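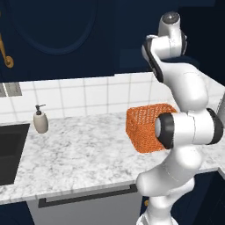
About > Who we are

Gwynne is a small publisher of thrillers and spy fiction, based in Flotcombe. We bring out new novels in paperback and ebook, and we reissue older ones that have dropped out of print.

The firm was started by Costel Hodžić, who had spent years selling second-hand crime and espionage paperbacks by post. Customers kept asking for the missing books in a series, and often there were no copies to be had at any price. He tracked down the rights to two of them and printed a short run of each. Both sold out, and the proceeds paid for the next title.

We now have 80 books in print. Most are standalone novels or short series set during or after the Cold War, with a smaller number of naval and political thrillers. Our longest series is Flernholm, which follows a Baltic ferry port and the intelligence officers posted there. The Triltel books, about a telephone engineer drawn into surveillance work, are the ones we get the most letters about.

Costel still reads every manuscript we take on. Editing, typesetting and cover design are done in Flotcombe, and the printing is done elsewhere in the UK. Orders placed through this site are packed at our office and sent second class unless you choose otherwise.

Readers on our mailing list get one email a month with new titles and a sample chapter. There are 2,878 people on it at present. We do not pass addresses to anyone else.

Submissions

We read unsolicited work in June only. Please send the first three chapters and a one-page outline that includes the ending. Last time we received 132 submissions and took on 2. We do not publish horror, true crime or short stories. Agents may write to us at any time of year.

Trade orders

Bookshops and libraries can order direct from us or through their usual wholesaler. Please ask for the current trade list.

Page last updated August 9, 2026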